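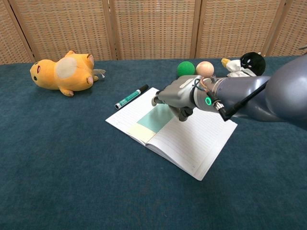
Yetunde Okonkwo had promised the residents of Perkbridge a toy hospital, and by four in the afternoon she had two patients and a notebook.

The yellow one had been admitted first. It lay on its side on the teal cloth with the resigned air of someone who has been told the doctor is running late.

"Complaint?" said Aravind, pen ready.

"Flattened. His owner sat on him from Nepia to here."

Aravind wrote down flattened, then crossed it out and wrote compression, which he felt would look better if anyone asked.

"And the penguin?"

"We don't know that it's a penguin."

"It's black and white with a yellow bit."

"So is my aunt's kitchen." Yetunde glanced towards the wicker screen, which she had borrowed from Conceição Serrano on the understanding that nothing would be pinned to it. "Put bird, query."

He put bird, query. Then he looked at the two foam balls, the green one and the pinkish one, leaning together at the back of the table.

"Are they waiting to be seen?"

"They're visitors."

"Visiting hours finished at three."

Yetunde considered this. She had written the rules herself, over a whole evening in November, and had been rather proud of them.

"Family," she said. "Put them down as family."

Aravind turned to a clean page and asked how she was spelling it.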